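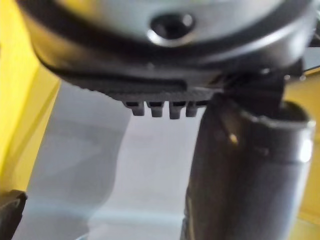 Renovar o passe mensal de autocarro sem ir à loja: é possível?

Categoria: Transportes e deslocações
Pergunta publicada em 16 de setembro de 2020

Mudei-me para Gristura no fim do mês passado e comecei a usar a linha 401 para ir trabalhar. Comprei o cartão na loja da estação de Stasine e carreguei lá o primeiro mês. A loja fecha às 17h e eu saio do trabalho depois disso, por isso não consigo lá voltar durante a semana.

Já tentei carregar no site com a referência multibanco. O pagamento saiu da conta, mas quando encosto o cartão ao validador do autocarro continua a aparecer "título caducado". O motorista deixou-me seguir e disse para tratar do assunto. Perdi o dinheiro? Tenho de fazer mais alguma coisa depois de pagar?

O cartão é dos novos, com o número no verso. Não tenho telemóvel com NFC.

3 respostas

Resposta 1 (aceite por quem perguntou)

Não perdeu o dinheiro. O pagamento pelo site não escreve nada no cartão, fica só registado no sistema. Falta passar o cartão numa máquina de carregamento para o título ser gravado. Os validadores dos autocarros só leem.

O que tem de fazer:

1. Esperar que o pagamento apareça como "confirmado" na área de cliente. Com referência multibanco pode demorar até ao dia útil seguinte.
2. Ir a uma máquina automática. Há uma na estação de Stasine, do lado de fora, que funciona mesmo com a loja fechada, e outra no terminal de Cantero.
3. Escolher "Levantar carregamento" no menu inicial. Não escolha "Comprar título", senão paga outra vez.
4. Deixar o cartão pousado no leitor até aparecer a mensagem de fim. Se o tirar antes, repita desde o início.
5. Pedir o recibo e guardá-lo até ao fim do mês.

Se o levantamento não for feito no prazo indicado no e-mail de confirmação, o valor fica em crédito e tem de pedir a devolução por escrito. A mim demorou três semanas.

Enquanto não gravar o cartão, ande com o comprovativo de pagamento, mas não conte que o fiscal aceite. Pelo regulamento conta o que está no cartão.

Resposta 2

também dá na papelaria Grekora, ao pé do mercado. fecha às 20h e ao sábado está aberta de manhã. só carregam passes, não fazem cartões novos. levem dinheiro trocado que o terminal deles avaria muito

Resposta 3

Comigo aconteceu o mesmo em janeiro e o problema era outro. Tinha escrito mal um algarismo do número do cartão e o carregamento foi parar a um cartão que não era o meu. Confirme isso primeiro na área de cliente, em "Os meus títulos". Se o número estiver errado, a máquina diz que não há nada para levantar e só resolvem ao balcão, com o cartão de cidadão e o comprovativo.

Quanto ao horário da loja, nos primeiros dias do mês costuma fechar mais tarde, mas convém ver o aviso na porta.

Comentário de quem perguntou

Obrigado. O número estava certo, era mesmo falta de passar na máquina. Fui à de Stasine ontem à noite e ficou gravado à segunda tentativa. Hoje o validador já deu verde.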